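# I paid for the home test and I still don't know what I'm allergic to

24/12/2019

For most of this year I've had a stuffy nose and an itchy throat, and by the fall my sister was sick of hearing me complain. She sent me a link to a mail-in food sensitivity test from an outfit called Cluter. You prick your finger, dab some blood on a card, mail it off, and two weeks later you get a colorful report telling you what to stop eating. It cost 69 dollars on sale. It always seems to be on sale.

I should have known better. I do know better, most days. But I was tired and my nose hurt, so I ordered it.

The report runs to a lot of pages and nearly all of it is the same page. Each food gets a bar, and the bar is green, yellow or red. My reds were eggs, wheat, almonds and pineapple. I eat eggs nearly every morning. I eat bread every day of my life. I like almonds. I can't remember the last time I had pineapple, so that one puzzled me, but fine, pineapple is banned.

Now look at that list again. Three of my four reds are things I eat constantly. From what I've read since, these kits mostly look for a kind of antibody called IgG, and plenty of healthy people have IgG to foods they eat a lot. The allergy groups whose pages I read don't recommend using it to diagnose anything. So there's a decent chance I paid to be told what I have for breakfast.

The company's answer to this is on their help page, if you scroll far enough. They say the test "is not intended to diagnose allergy or intolerance." Then what is it for? The box says "Find your triggers." I'd like to know what they think a trigger is.

I wrote to customer service and asked two things. Would I get the same result if I sent in a second card from the same finger on the same day? And had anyone there tried that and written down how it went? I got a cheerful reply that their lab is "fully automated for maximum accuracy" and a coupon for a gut health kit.

I don't doubt that a machine can be steady. A machine will do the same thing all night without getting bored. But if the question is the wrong one, you just get the wrong answer very neatly, with bars. People see the word "lab" and something in them relaxes. It works on me too, and I suspect the marketing people are counting on that.

To be fair, I did try the diet. I cut all four reds for the whole of November. Week one I felt great, and week two I felt hungry. By week four my nose was exactly as stuffed as before and I was eating a great deal of rice. My sister thought I looked brighter. My sister also bought the test, so she has a dog in this fight. (Her reds were milk, wheat and bananas. Guess what she puts in her cereal bowl.)

What bugs me most is how hard it is to be wrong with one of these things. If you feel better, the test worked. If you don't, the report says to keep going for up to three months, or to look into "hidden sources." There's wheat in soy sauce! There's egg in everything! You can always have slipped up somewhere. I slipped up with a dumpling and spent an evening feeling guilty about it, over a result I didn't even believe.

I went to a regular doctor in the end, which I should have done in the spring. She didn't look at the report for long. She asked when it started, which rooms were worst, whether I had pets, whether I'd moved. I had moved, in February, into a place with old carpet. She wants to do a skin prick test for dust mites in the new year. It may turn out to be nothing as well - I'm not going to swap one kind of faith for another. But at least somebody asked me a question first.

Meanwhile I've had eggs on toast every morning this week and I'm no worse.

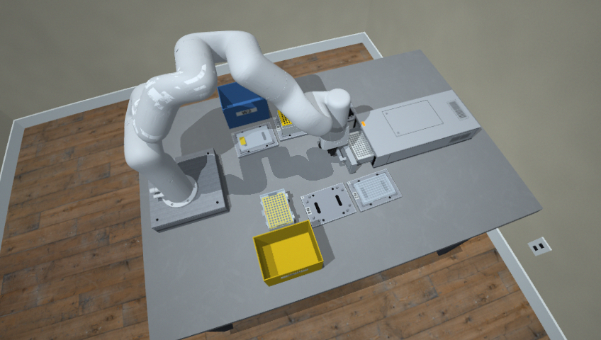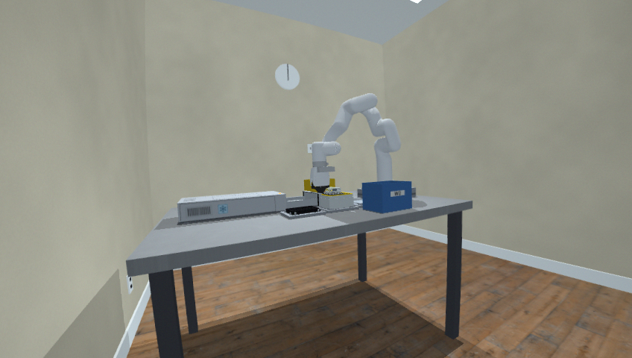
Golshifteh Nazari: I did the same kind of test a couple of years back and got red for garlic, which I cook with twice a day, so your breakfast theory sounds right to me. I would push back a little on the diet part, though. Cutting out wheat did help my stomach, and when my doctor followed it up properly it was a real problem. The kit had marked wheat green! Please don't let the silly report put you off telling the doctor about food if something does bother you. And pull up a corner of that carpet before you pay for anything else.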